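Flolari Cold Store and Packing Shed
Progress report to the Drernero Fund, second period
Prepared by Lorna Matheson, project coordinator

Where we stand

The last report ended with the sentence "we expect the roof to be finished shortly." I wrote that sentence, and I have had time to think about it. The roof was finished in August, which is later than shortly by most definitions, including the one in our grant agreement. It is a good roof. It has been rained on and we have no complaints.

The rest of the shed has moved faster. The packing line is in, the two cold rooms are insulated and closed, and the growers have started bringing fruit. We have 28 member orchards signed up against a target of 28, so that box can be ticked, although one of the orchards is four plum trees and a goat. Benedek Szűcs visited it and confirms that the plums are excellent.

Building work

Sterico, our contractor, handed over the main shed with a snag list of 408 items. I had not known a building could have that many things wrong with it and still stand up. Most were small: a missing door stop, paint on a window, a tap labeled hot that ran cold and its neighbor that did the reverse. At the time of writing seven are still open. Six of those are gutters. The seventh is the sliding door on the loading side, which closes perfectly provided you are standing outside it.

Virgil Oprea has been through the list with Sterico's foreman every Saturday. He asks me to record that the foreman has been fair and prompt, and that the final payment stays with us until the door can be closed from both sides.

The floor drains were relaid once. The original slope sent the wash water gently and evenly toward the office. The work was redone at the contractor's expense and the water now leaves by the east wall as drawn.

Power and cooling

Cold Room 1 has held its set temperature since the second week of running. Cold Room 2 took longer to settle, mostly thanks to a door seal that had been fitted inside out. The new seal came from the supplier without charge and with an apology, both of which we accepted.

We remain on the temporary electricity tariff. The permanent connection has been approved by the utility twice, under two different reference numbers, and we are now waiting for the approvals to be merged into one. Tamara Grecu calls them each week. She reports that they are always pleased to hear from her.
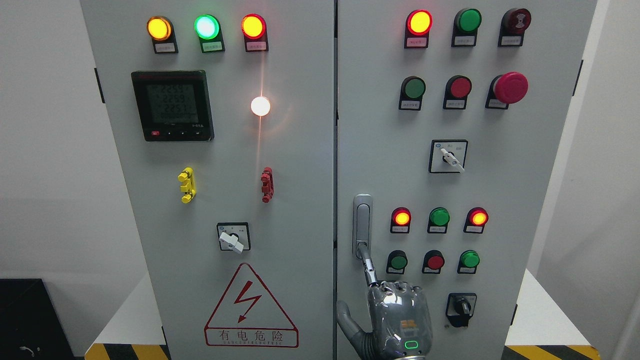 Control cabinet, yellow, green and red lamps lit. Upper reading on the meter: about 225.9.

The running cost for cooling is within the budget line so far, but the test will be late summer next year, when both rooms are full and the loading door is open all day. We have kept the contingency for this untouched and would like to go on not touching it.

Fruit

The shed took in 2167 crates during this period. Apples made up the bulk of it, followed by plums and a small amount of quince that somebody's aunt insisted on. The quince sold first and at the best price, and we have written to the aunt.

Losses in storage were low. Most of what we threw out came from one delivery of apples that had been picked in the rain and stacked wet. We have since put up a notice about this at the intake desk. The grower in question has asked whether the notice really needs to mention the color of his truck. It has been reworded.

Grading was the sore point. Under the old arrangement each grower graded his or her own fruit, and to judge by the paperwork this valley had never produced a second-class apple. Ruxandra Pană now does the grading at intake with a sizing ring and a printed card. There were some loud conversations in the first two weeks. There have been fewer since she began offering anyone who disagreed the chance to grade a neighbor's crates instead of their own, at which point standards rose sharply.

Sales

The Dinu wholesale market took the greater part of the first-class apples. Their buyer pays on time and returns our crates, though never quite as many as we sent. We have started stamping them. The stamps are large.

Second-class fruit went for juice. The price was poor and we knew it would be, as everybody's seconds arrive in the same fortnight. With Cold Room 2 available from the beginning of next season, we mean to hold part of the seconds back and sell after the rush.

The plan to supply school lunches has not gone ahead. The school office wanted apples of one size, delivered daily, washed and individually wrapped. We could manage three of those. Talks are friendly and will pick up again in the new term, and Benedek has been asked to find out how strongly they feel about the wrapping.

Training

Two rounds of training were held for the packing crew, covering hygiene, safe lifting and record keeping. Attendance was good for hygiene, good for lifting, and best described as loyal for record keeping. The stock ledger is nevertheless being filled in every day, in handwriting I can mostly read. The spreadsheet promised in the first report exists and is used by Tamara and me. The crew prefers the ledger, and when the two disagree the ledger has usually been right.

Money

Spending is slightly under plan for the building and slightly over for transport. The transport overspend is one hired truck, used for the length of time our own truck was at the garage waiting for a part. The part was small. The full table is attached as Annex A with receipts in Annex B, in date order this time, following your comments on the last set.

We request your agreement to move the unspent sum from the fencing line to transport. The fence was cheaper than quoted after a member offered the posts. If the Fund would rather see it kept in reserve, please let us know before the next payment is drawn.

Next period

Sterico is to finish the gutters and the loading door before the frost. The permanent power connection should follow, and I have been advised by my colleagues not to put a word such as "shortly" next to it. Pruning workshops start once the leaves are down, with Virgil leading the first and an outside instructor booked for the second. The members' meeting will set the storage fee for next year, and I will send you the figure along with the minutes.

A site visit would be welcome at any point. Please use the side entrance.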